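**Ritden opens its equipment planning program for small kitchens and canteens**

Plastby, October 2025

Ritden announces today that its planning program for table and kitchen automation is open to new customers. The program is made for canteens, care homes and small restaurants that want to buy equipment for sorting and putting away cutlery, but do not yet know what the total cost will be. It includes a visit to the site, a written budget and a list of the equipment that fits the rooms and the daily work of the customer.

The company prepared the program after a trial round which ended in April. In this round, Ritden went through 158 purchase requests from kitchens of different sizes. In 155 of them, the customer had asked for a price on the arm and the gripper only. The costs for installation, spare pads, staff training and yearly service were missing from the request, and many of these customers had to go back to their owners or their board and ask for more money.

"We wish that the customer sees the whole amount before the order is signed," the company says. "A low price on the first page does not help a kitchen which has no money left for service in the second year."

**How the program works**

Planning begins with the objects. Before any machine is recommended, the customer makes a list of what must be handled during a normal day. Forks and spoons are in almost every list. Chopsticks, serving tools and small cups are often forgotten, and they can change the choice of gripper. A thin wooden stick and a metal spoon with an oval bowl do not ask for the same grip, and when they lie across each other on a table the task becomes more difficult again.

After the list is ready, Ritden tests the objects with two-jaw grippers on a normal table. The customer receives a short report with the results for each kind of object, and the report belongs to the customer also if no purchase is made.

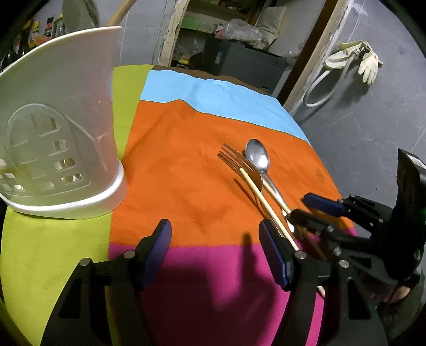
**CATEGORY: Equipment and Budget Planning**

Forks, spoons and chopsticks that lie together, with a tall plastic holder standing on the same table, are a good basis for a first budget talk. The ridged rubber pads on the jaws are a wear part, and in the Ritden budget form they have their own line. The form asks also for the type of table surface and cloth, the light in the room and the free space around the table.

The budget is divided into two parts. The first part is the purchase: arm, gripper, mounting, safety equipment and delivery. The second part is the running cost for each year: pads, screws, cleaning, software and service visits. Customers can choose to pay for the second part monthly.

**Prices and conditions**

The planning package costs 3000 dollars for one site. It includes one visit, the object tests and the written budget. If the customer orders equipment through Ritden, the full price of the package is taken off from the first invoice. Places are limited to 100 sites in the first year, and requests are handled in the order in which they arrive.

Customers who already own equipment can also take part. For them, the report shows which parts can be kept and which parts should be changed, and in which year this cost should be expected.

**Cooperation with Kahsay and Cilutum**

Two partners take part in the program. Kahsay is responsible for the service visits and keeps spare parts in stock, so that a kitchen does not need to store them. Cilutum supplies the planning software, where the customer can compare different budgets side by side and print them for the yearly meeting.

Both partners have signed for the whole first year of the program. Ritden remains the only contact for the customer in all questions about price, delivery and guarantee.

**How to apply**

Requests can be sent through the Ritden website or by post to the office in Plastby. Please include the number of meals served per day, a list of the objects to be handled, and a simple drawing of the room with measurements. A first answer is given in writing.

**About Ritden**

Ritden is located in Plastby and helps small and medium kitchens to plan, buy and maintain automation equipment. The company sells equipment from several manufacturers and offers planning as a separate service.

Press contact: Ritden, Communication Department, Plastby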